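Can a machine bring me a glass of water yet?

Posted in: Home, Machines, Thinking aloud

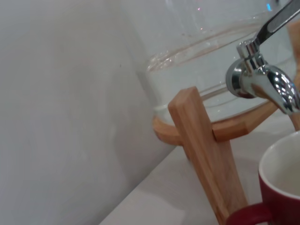

The smallest chore in the house

My sister-in-law Lærke asked me at dinner when she can finally buy a robot that does the housework. She asks me this every April when she visits, because I once worked two years in a factory with robots and so in my family I am the expert. I gave her a long answer and she went to get the dessert in the middle of it. So I write it down instead, and she can read it or not.

I want to begin with water, and not with laundry or with cooking. A glass jar with a chrome tap, a red mug under it. You push the lever, you wait, you let go of the lever. My nephew could do this before he could tie his shoes. If I must choose one job to judge a household robot by, I would choose this one, and I would not be impressed by folding of towels until I had seen it.

Why it is harder than it looks

First, the jar is glass and the water is clear. Many cameras that measure distance do not like glass at all. They look through it and report the wall behind. The water surface is a thin shining line, and when the light moves, the line moves also. A person looks at such a jar and knows at once how much is left. A machine may need to learn this from very many examples, and then you change the kitchen lamp.

Then the tap. Chrome is a mirror, so its color is the color of whatever stands next to it. Beside a wooden stand it becomes partly brown. Move the same tap to a blue kitchen and it is partly blue. I find this quite beautiful, but I am not the one who must find the lever.

And the lever must be pushed with the right force. Too little and there is only a drip. Too much and you push the whole jar, which in a full condition is heavy and stands on wooden legs. We hold the jar with the other hand without thinking about it. A robot with one arm does not have this possibility.

The last part is to stop. I believe this is the most difficult of all. The mug is white on the inside and the water has no color, so the level must be seen by small reflections only. People also use the ears here, because the sound goes higher when the mug becomes full. I have met very few robots that listen to a mug.

What I saw in the factory

In Prosetstead I worked at Kusberg, a company that makes fittings for shop counters. We had 9 robot arms on the floor, and they were excellent. One of them placed the same steel bracket in the same press, and on my best day of counting it made 863 pieces in one shift without dropping any. Esben, who is Lærke's husband and likes to tell me that everything is already solved, loves this number very much. He repeats it to guests.

But I ask him always the same thing: who put the brackets in the tray? It was Neelam Mittal and I. We put them all in the same direction, because if one was upside down, the arm took it upside down and pressed it upside down. When the supplier changed the plastic bag, we had a bad morning. When the sun came in through the high window, we had a bad half hour, until someone hung a blanket there. The blanket was still hanging when I left.

So the robot did the work, and we did the world around the work. In a factory this is a good deal. You arrange everything one time and you earn it back. At home you cannot arrange anything one time. The mug is today with the handle to the left, tomorrow it is another mug, on Saturday it is a child's cup with a lid.

What has become better

I do not want to sound like an old man who complains. There is a real change in these last years. Skarphéðinn Hafstein, my old shift leader, now works at a small company with a product called Toma, an arm which learns by being shown. You guide it through the task many times, and afterwards it tries by itself. He told me that they showed it a pouring task 100 times in one kitchen, and after that it did the task rather well in that kitchen. In the kitchen next door it did it rather badly. He was not ashamed of this and I liked that he said it so openly.

What I find hopeful is the manner in which it fails. The old arms failed with complete confidence. They would press the air if there was no bracket. The Toma arm, he says, misses the lever, goes back a little, and tries again from a different side. It looks like somebody who searches for the light switch in a hotel room.

My answer to Lærke

For shop floors: yes, already, when the job is the same job all day and somebody has prepared the place. For sorting and moving boxes, more and more also.

For homes: the vacuum cleaner and the dishwasher, which you already have. (We do not call the dishwasher a robot, but it does more for me than any robot I have known.) For the glass of water, I think you can find a machine that does it on a good day, with a patient person standing near with a cloth. I would not yet buy one to live with, and I would not leave it alone with the glass jar.

Brynhildur Brynjólfsdóttir, who reads this blog and often corrects me, wrote last time that I should judge machines by what they save and forget how human they look when they do it. I think she is right. To pour water costs me a few seconds. To dry the counter, look for the broken pieces and buy a new jar costs me the evening.

Lærke, you may ask me again next year. Please stay at the table this time until I am finished.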